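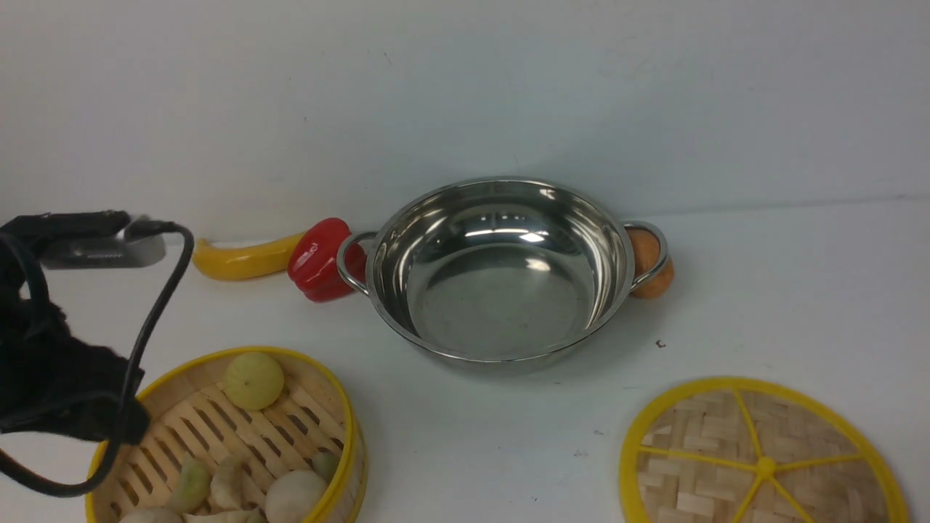 The table with the pot, the bamboo steamer and its lid. The black gripper is at the left.

2021-01-05
By Birutė Petrauskas

Search articles Enter a word or place

The Flirkstead kitchen arm is a robot built in a shared workshop in Flirkstead and meant, according to its builders, to handle cookware and food at a table. Work on it began in a spare room in neighbouring Ivlow and moved to the workshop in July. It is known locally as Caruso, a name that first belonged to the control program and spread to the whole machine. It has been called a cooking robot in the workshop's newsletter, a description that the published record does not support.

Background

The project grew out of an earlier home build, a small arm made to sort screws, which was abandoned when its base worked loose. Parts of that machine were kept, among them the power supply and most of the wiring plan. The present arm was assembled by two members working in the evenings. Their build log names a third contributor for the joint brackets but gives no details, and later entries drop the name.

The stated cost is 2,994 euros. The figure leaves out the computer, which was already owned, and the parts carried over from the screw sorter. It also leaves out a first set of motors that were sent back and only partly refunded. A fair total would be higher, though the log does not allow one to be worked out.

Construction

The gripper is covered in black fabric or padded material and hangs from a grey metal bracket. The builders say the covering protects pots and table alike. It also makes the hand bulky, and a critic on the workshop's mailing list asked how such a hand was supposed to pick a dumpling out of a basket without disturbing the next one. The reply was that the covering could be changed. No other covering is mentioned in the log.

A black cable runs from the bracket in a long loose loop. The log proposes clipping it along the arm, and the same proposal appears again several pages later in nearly the same words. Loose cables are a common weakness of home-built arms, as they can catch on whatever is being handled.

The control software, Nusari, was written for the project. It works from recorded movements made by a person guiding the arm, and its notes claim that 60 recordings are enough to learn a simple task. What counts as a simple task is never defined. The notes speak of "placing" and "covering" as if each were a single skill, whatever the object.

Table set-up

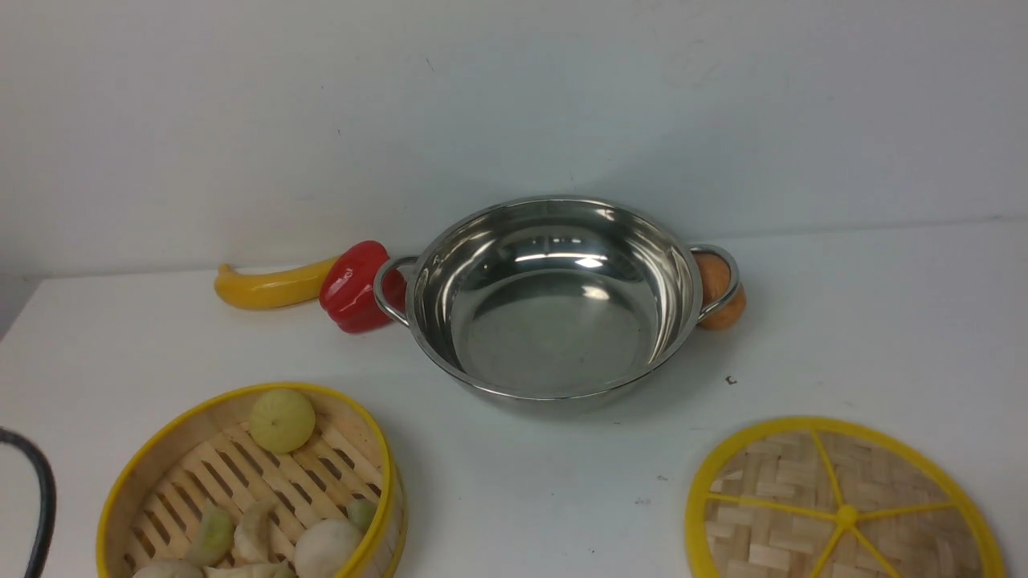
The pot between the pepper and the round orange-brown item, with the open steamer and its lid nearer the front.

The working area is a plain white table against a white wall. A shallow steel pot with two looped handles stands towards the back, and a bamboo steamer with a yellow rim is kept closer to the front. The lid is woven, with yellow spokes, and lies flat beside the work. Dumplings and buns are the usual contents of the basket, and a red pepper and something banana-shaped have been set beside the pot.

The choice of objects has drawn some comment. The pot is shiny inside, and polished metal is hard for cameras to judge. Supporters take this as a sign of ambition. A bare white background, on the other hand, is about as easy as a background can be, and success there would say little about a real kitchen with steam, clutter and poor light.

Reported results

The log claims that the arm lifted the steamer lid and set it down again in almost every attempt on one evening. It does not say how many attempts were made, who kept the tally or whether the lid was put back by hand between tries. An undated entry records a successful transfer from steamer to pot, followed by the remark "needs repeating". No repeat is recorded.

No heat has been used in any logged trial — the builders give the workshop's insurance as the reason — so the word "cooking" remains hard to justify. The log itself prefers "kitchen tasks".

See also: Ivlow screw sorter; Nusari (software)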